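Last updated: November 4, 2022
Filed under: Grippers & Hand Tools > Starter Setups > Buying Notes

Flerkex two-finger hand-held gripper, with textured pads

If you're pricing out your first manipulation setup, I'd start with this one, and I say that as the person who has to answer the emails when people buy the wrong thing! The Flerkex is a hand-held tool with two chunky black fingers and a camera looking down over them. You carry it to the task, do the task yourself, and go home with recordings. No arm to bolt down, no safety fence, no electrician.

The tool is $800 with one pair of pads fitted. Spare pads are $90 a pair and you will want a spare pair in the first order (shipping them later on their own is a silly expense, and I feel bad charging it). The Prornness carry case is $200. I went back and forth on stocking the case at all, but the foam is cut for this gripper and people kept asking.

Now, budgeting. Most folks who write to me have a number in mind for the gripper and nothing at all for everything else. Put some money aside for a decent table, storage, and the household stuff you're going to pick up and put down all day. That last part is cheap but it does add up, and you'll want doubles of anything you like. Our complete Stundton bundle comes to $3184 and has two grippers, both cases, four spare pairs of pads, mounting hardware and the Eren charging dock. If you only have one person recording, skip it and buy the single. Really.

A word on pads. The rough surface picks up dust, so wipe them down before a session with a barely damp cloth and let them dry. Swapping a pair takes a small hex key, included, and a little patience the first time.

For practice objects I always tell people to mix easy and annoying. Flat clear plastic is annoying, both to grab and for the camera, since the tabletop shows right through it. Something bright with a raised rim is a nice break after that.
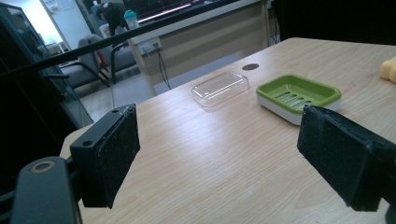 Soft, even light helps with the shiny things too, and it costs a lot less than a second camera, so try moving a lamp before you add anything to the cart. I'd also leave yourself more table than you think you need. Elbows!

Lead time on the single is shorter than on the bundle right now. The docks have been slow to reach us ever since August, and I'd order the single first if you're on a deadline. We'll credit the price toward a bundle if you upgrade.

Related items
Flerkex spare pads, one pair
Prornness foam-lined carry case
Eren charging dock
Stundton two-gripper bundle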